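Lindthorpe Tabletop Club
Minutes of the January general meeting

Held Thursday in the upstairs room. Started at 7:05 p.m. Quorum was met. The chair of the evening was chosen by draw, as usual.

1. Minutes of the last meeting

Approved with one correction. Under "Shared campaign," the text said the river town of Gurninden had been burned. It was the grain store at Gurninden that burned. The town still stands and can be used as a home base.

2. Money

Balance at the end of the month was 2,260 dollars. The only large expense was the new battle mats. Two members still have last year's printing costs to claim and were asked to hand in receipts by the next meeting.

A proposal to raise the door fee was discussed for a short while and withdrawn.

3. Jarnell shared campaign – rules questions

Most of the evening went to this item.

a) Gold for experience. The three Jarnell tables have been using different rates. The Wednesday group gives full experience for treasure brought back to town, the beginners' table gives half, and the third table gives it only for treasure that is spent. Characters move between tables, so this has caused bad feeling. After discussion it was agreed that all tables use full experience for treasure brought back, with a cap of 800 points per character per session from treasure alone. Monster experience is not capped. Passed, two against. Characters above the cap from earlier sessions keep what they have.

b) Henchmen. A member asked whether a henchman can be lent to another player's character when the owner is absent. Agreed that this is allowed if the owner says so beforehand. If the henchman dies, the borrower pays 100 gold to the family, and the owner may roll up a new one at the next town visit. Morale is checked once at the start of the session for a lent henchman, with no bonus from the owner's charisma.

c) Initiative. Side initiative stays. There was a request to try individual initiative at one table. The referee of that table said no.

d) Descending or ascending armor class. Not discussed. Last year's ruling stands (either is fine, write both on the sheet).

e) Death at zero. The beginners' table asked to go on using its death and dismemberment chart. Agreed for first and second level characters only. The chart will be copied into the house rules document, which is now 22 pages. It was noted that this is too long for a new player, and a one-page version was asked for. No one has taken this on yet.

4. The Dönmez ruins

The hex north of the Dönmez ruins has been entered by two parties on what the campaign calendar treats as the same day. One party cleared the lower hall and left by boat. The other found the lower hall fully stocked. The referees will agree on an order of events and post it before the next session. Proposed that the second party be ruled to have arrived first. The first party objected, as this would cost them the silver mirror and the map case. Left with the referees.

Referees were again asked to mark cleared rooms on the master key the same evening. The key is in the gray binder and must not leave the building.

5. Monster collection

The club's home-made monster booklet is close to finished. Still missing are the marsh entries and anything for the deep levels. Each entry should give hit dice, armor class, attacks, movement, morale, treasure and a short paragraph on where the creature lives. Please leave out long histories. Entries over half a page will be sent back.

The glass heron was accepted as written. The bog deacon was accepted with its hit dice lowered from nine to six. The tunnel eel was sent back, as it has no movement rate out of water and the whole encounter depends on it leaving the water.

6. Miniatures and terrain

The blue storage box is full. Painted figures go on the top shelf from now on, unpainted ones in the drawer. Anyone with figures in the lending drawer should put initials under the base. The broken gatehouse will be repaired or thrown out by spring.
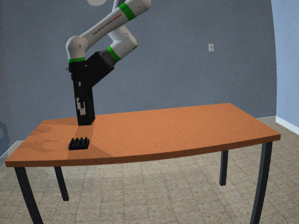
White arm with green bands over an orange table (computer rendering).

7. Open game day

Date not set. Four tables are wanted: two Jarnell, one one-shot for walk-ins, one board game table. Pregenerated characters are needed for the one-shot, first to third level, with equipment already bought. Doors at 11 a.m. – referees should be there by 10:30.

8. Other business

Dice left behind at the last three sessions are in the jar by the window.

A request to start sessions at 6:30 was put to a show of hands and failed.

Next meeting: same room, 7 p.m. Items for the agenda go on the sheet inside the binder cover.

Meeting closed at 9:20 p.m.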